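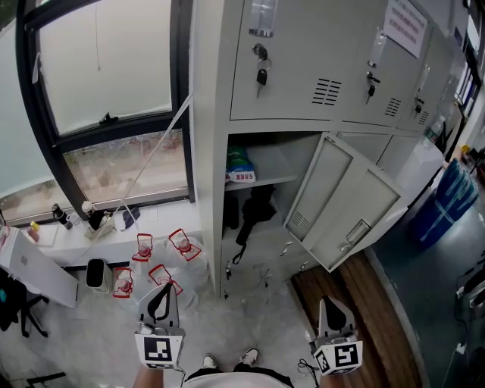 I love a locker cabinet for a shared workroom! Ours turned into a jumble by January, so I gave every door a job. Slip a card into the clear label holder above each lock, and leave the key in the door while you sort (mine used to vanish into coat pockets). Heavy packets go on the shelf, and anything with a strap gets the space underneath. Sweep up stray clips from the bottom too, they breed in there! Then wipe the vent slots with a dry paintbrush – 5 minutes, and so satisfying.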